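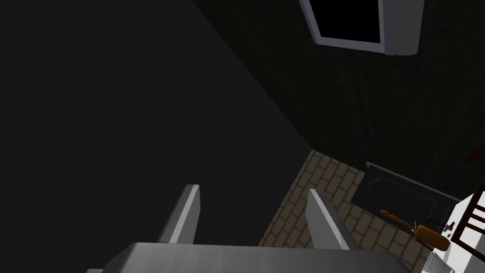 Looking down into a dimly lit room.

Dark rooms, dim corners, bad bulbs: your questions

By Natália Simões
10 October 2021
9 minute read

Questions from the Dikcombe home evening, plus the ones that came in by email after. Quick answers. Not an electrician, so anything inside the wall goes to one.

My living room has one ceiling light and it's gloomy. Brighter bulb?

Maybe. Usually no. One strong light in the middle gives you a bright patch and four dark corners, and the corners are what you notice. Two or three lamps at different heights first. Then see if you still want the bright bulb. Also check the fixture – there's a max wattage on a sticker inside, normally. Stick to it.

How many lamps is enough?

Small bedroom, two. Living room, three or more. I have five in mine and my sister says it looks like a store. Fine by me.

Where do they go?

One by the seat where you read. One in the darkest corner. One pointed at a wall or a bookcase, so the light bounces. After that, wherever there's an outlet, let's be real.

Lumens or watts?

Lumens for how bright, watts for how much power it uses. Ignore "equivalent to" numbers if they confuse you. For a table lamp I'd start with 450 to 800 lumens. Reading, go higher.

What does the K number mean?

Color. 2700K is warm and yellowish. 3000K a touch cleaner. 4000K starts to look like an office. 5000K and up is very blue-white, good in a garage, rough in a bedroom. Match them within one room. Mixing a 2700 and a 5000 side by side looks like a mistake even when you did it on purpose.

I painted the room white and it's still dark. Why?

White paint needs light to work with. In a north room with one small window it just goes gray. A warmer off-white does better, or stop fighting it and go for a proper color. Horácio Valente painted his back room a deep green, hung a couple of lamps, and it's the nicest room in the house now. He'd had it white for 9 years.

Do mirrors really help?

Yes if it's across from or next to a window. A mirror facing a dark wall shows you a dark wall.

Should I take down the curtains?

Try moving the rod first. Hang it wider than the window so the curtains sit on the wall when open, not over the glass. Cheap and you get back a surprising amount of daylight. Wash the windows too. Both sides. I know.

Basement, no windows. Hopeless?

No. But plan on more light than upstairs. Low ceiling, so skip anything that hangs. Flat ceiling lights or wall lights, then lamps. Put the stairs on a switch at the top AND bottom if there isn't one already, that's an electrician job, worth it. And rugs: pale ones. A dark floor swallows a lot.

Is a dimmer worth it?

For me, yes, every room but the laundry. Two things. The bulb has to say dimmable on the box. And old dimmers often don't get along with LEDs, so you get flicker or buzzing at the low end.

My LEDs flicker. Broken?

See above re: dimmers. If there's no dimmer, tighten the bulb (switched off, cool). Still flickering, try that bulb in a diffrent lamp. Follows the bulb – bad bulb. Stays with the lamp, could be the socket or the wiring. Several lights flickering at once, call someone and don't sit on it.

Which bulbs do you buy?

I've been using Vandix, the 2700K ones in the frosted glass. Not paid to say so. Box of four was $30 at Fonseca last time, which stung a bit, but I haven't replaced one since March.

And the floor lamp you had at the evening?

The Illthorpe. Tall one, paper shade. $185 and no I wouldn't pay that again, I'd get a thrift store base and a new shade. Heavy bottom though, so the dog can't tip it.

What size shade?

Bottom of the shade wider than the widest part of the base. Sit down next to it: if you can see the bare bulb, the shade's too short or sitting too high. Most people buy too small. White or cream linen lets the light through, black or metal shades only throw it up and down.

How high should a reading lamp be?

Bottom of the shade at eye level when you're seated. Slightly behind your shoulder is good too.

Hanging light over the dining table – how low?

30 inches from tabletop to the bottom of the fixture is my starting point. Go up a bit for a tall family. Have someone hold it while you sit, before anybody cuts the cord.

Night lights in the hall?

Yes please. Warm or amber, low down, with a sensor. The bright white ones wake you right up. Ours is by the bathroom door and I'd be lost without it.

Renting, can't touch the walls. What now?

Plug-in wall lights, if your landlord is OK with two screws. Otherwise clip lamps on shelves, stick-on strips under cabinets, floor lamps. Rechargable puck lights are handy inside closets. Save the original bulbs in a box so you can swap them back and take yours with you.

Long cords everywhere. Tips?

Run them along the baseboard with clips. Never under a rug – they can get damaged and you won't see it. Don't chain extension cords either. If you're always short of outlets, price up adding one.

What's the cheapest fix on this page?

Dust the shades and the bulbs. Free. Next cheapest is swapping mismatched bulbs so they're the same color.

Can I send you a picture of my room?

Sure, but take one in the day with the lights off and another at night with everything on. Tell me which way the window faces. I've 61 emails waiting right now, so it'll be slow.

Will there be another evening?

Probably in March. Dikcombe again, same hall if we can get it. Bring your weird bulbs and I'll tell you what base they are.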